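Two-finger grippers for drive caddies - Zultach or Hendriks?

stanabe
Posted 17/09/2020
We're comparing two grippers for pulling and refitting hard drives in old desktops and servers. One is a Zultach linkage type, the other a Hendriks parallel jaw. Same arm, same wrist camera, Dridance controller for both. Wrist views from the bench:

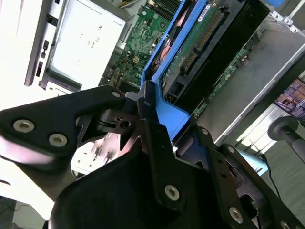
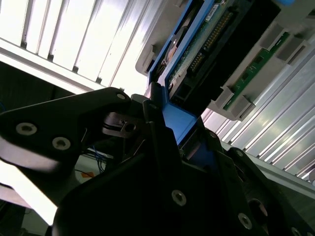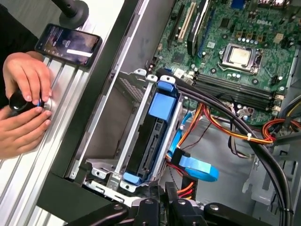 Wrist camera views, black linkage gripper. The last one has the Dell board in it.

My question is about finger width. The plates are broad and hide a lot of the part from the camera. Would you cut them down or move the camera?
Toshio Tanabe

mikrofon_jack
Move the camera. If you narrow the plates you lose stiffness, and those blue plastic carriers need a firm hold or they twist on the way in.

severyn_m
I'd disagree with that. We narrowed ours by 4 mm and saw no extra twist over 391 insertions. What did change was that we could see the guide tabs all the way down. Moving the camera means calibrating again, and on the Mikanness mount that takes us 40 minutes each time.
Severyn Maksymiv

mikrofon_jack
Were those steel fingers or aluminium? And what sort of caddy? It makes a difference.

severyn_m
Steel. Caddies with a plastic frame, squeezed at the sides. I haven't tried the narrow ones on bare drives.

pelham40
Have you looked at the light as well? In the second picture the bright ribbed panel behind is doing more harm than the finger plates. Fix the exposure or hang a sheet of card behind the job before you cut any metal.

stanabe
Fair point about the panel. I had auto exposure on. I'll lock it and run both grippers again.
On Hendriks against Zultach, so far I prefer the parallel jaw for straight pulls. The linkage tips move in an arc as they close, so I have to correct the height every time.

mikrofon_jack
You can put that correction in the controller - there's a table for it under tool settings. I wouldn't mark the Zultach down for it.

stanabe
Didn't know about the table, thanks. I've got the loan of both until October, so I'll try it with the standard plates first and then decide about cutting them.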